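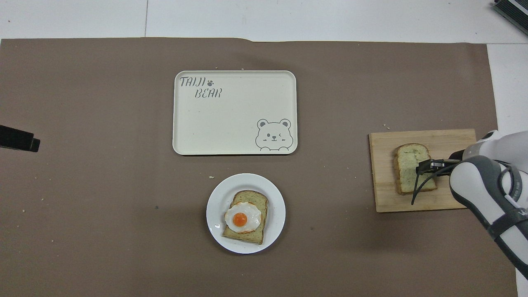

Soven Serving Tray, Small Breakfast Size

Item number 3151
Sold by Trilunstead Kitchen and Table

A light tray for one person, made for a short trip from the kitchen to the sofa, the desk or the bed. The Soven is the tray we sell most in the colder months, and many customers come back for a second one in another color. It is molded in one piece, so there are no joints where crumbs or jam can stay.

Details

Material: melamine, matt on the top side, smooth on the underside
Shape: rectangle with rounded corners and a low rim
Colors: sand, fog, dark green
Pattern: gray "TAIJI BEAR" lettering with a small paw print in the upper left corner, line drawing of a winking bear in the lower right
Feet: four small rubber feet, already attached
Dishwasher: yes, upper rack
Microwave: no
Oven: no
Sold in: single pieces, or in a set of 2 (item number 3423)

What fits on it

We are often asked if the tray is big enough. It takes a breakfast plate and a cup with its saucer, and there is still room for a knife and a small glass. A full dinner plate will also go on it, but then the cup must travel in your other hand. If you usually carry breakfast for two people, please look at our Younis tray, which is longer and has handles on the short sides.

The Soven has no handles. You hold it by the rim, with the thumbs on top and the fingers flat below. Most adults find this comfortable. For a person with weak hands, or for a child, the handles of the Younis are a better choice.

The rim

The rim is low on purpose. In our first version it was higher, and several customers wrote that it was difficult to cut bread or fruit on the plate, as the wrist was always touching the edge. The present rim stops a cup from sliding off when you walk with normal care. It will hold back a spoonful of spilled tea, but please do not expect it to hold a whole cup.

Surface and cutting

Melamine is hard, but a sharp knife leaves marks on it. Please cut on a plate or a board. Marks from normal use, such as the bottom of an unglazed cup, can be removed with a soft cloth and a little baking soda mixed with water. Do not use steel wool or a powder cleaner – they take away the matt finish and the place will stay shiny.

Tea, coffee and turmeric can color the sand and fog trays if they remain overnight. Wipe the tray the same day and you will have no trouble. On the dark green tray such stains are hard to see, but hard water leaves white spots on it, so we recommend drying it by hand.

Hot pans should never be put on the tray. A cup of fresh tea is fine, also a bowl of soup. The limit for the material is 70 degrees Celsius on direct contact for a longer time, and the foot of a normal cup stays below this.

Storage

The trays stack inside each other, and the rubber feet keep a little space between them. They can also stand upright in a cupboard next to the baking sheets. If a foot comes off, write to us with your order number and we will send a bag of four new ones by letter. They are pressed on, and no glue is needed.

Paper liners

For cafes and guest houses we offer plain paper liners by Drillmont, in packs of 40 sheets. They are cut to the inside measure of the Soven and lie flat without folding. The paper is uncoated and can go with the food waste in most cities, but please check your local rules. The liners do not fit the Younis.

From our customers

"I bought it for my mother after her knee operation and now she does not give it back to the kitchen. The fog color is a bit darker than on my screen, but nice." – Hanane Nasr

"We use them in our guest house for early breakfasts. After one year in the dishwasher they are still straight. One of them lost two feet, and the new ones came quickly. I would like a slightly larger size also." – Haziq Oei

Delivery and returns

Trays in stock leave our warehouse within two working days. The dark green is sold out at the moment, and the next delivery is planned for November. You can leave your e-mail address at the checkout and we will inform you once, when it arrives.

Unused trays can be returned within 30 days. Please keep the cardboard corners from the package, they protect the rim on the way back. Paper liners can only be returned if the pack is closed.

Other items in this group: Younis tray with handles, Drillmont paper liners, Soven replacement feet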